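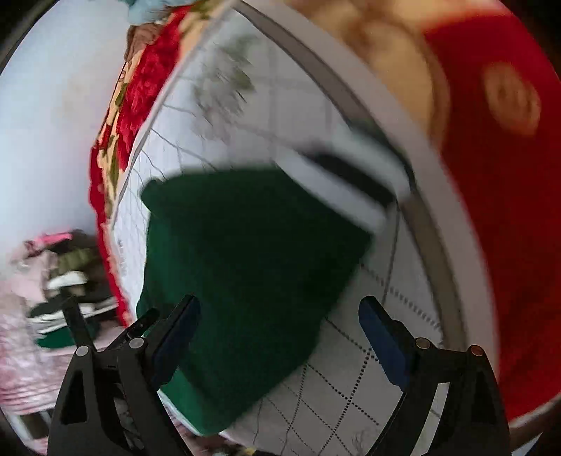
Chapter 4
Watching a Machine Handle Cloth

Many readers of this book will first meet a working robot at an open day. The visitor stands behind a line, the operator talks, and a gripper does something that any ten-year-old can do at home. It is easy to leave with the wrong idea of what was hard. A dark green garment lying folded on white quilting gives a gripper no fixed shape to close on, and its outline is uneven even before anything touches it. Stripes along one side may help a vision system find an edge, but they blur as soon as there is motion.

This chapter follows one such event, the open day held at the Clirnon workshop in May. The workshop put on 29 short demonstrations, and 800 visitors came through the building. Most of them stopped longest at the Vemari bench, where the task was picking up and folding clothes.

We will use the Vemari bench for three purposes. Section 4.1 describes how the operators planned the demonstration and what they chose to leave out. Section 4.2 looks at the grip itself: how wide the jaws open, where the pads meet the cloth, and what happens when two layers are picked up in place of one. Section 4.3 deals with the log sheets, which list 78 attempts, including the failed ones.

Before reading on, write down what you would want to ask an operator at a bench like this. Keep the list. You will need it for the exercise at the end of Section 4.3.

Terms used in this chapter: jaw, pad, grasp point, regrasp, attempt, operator.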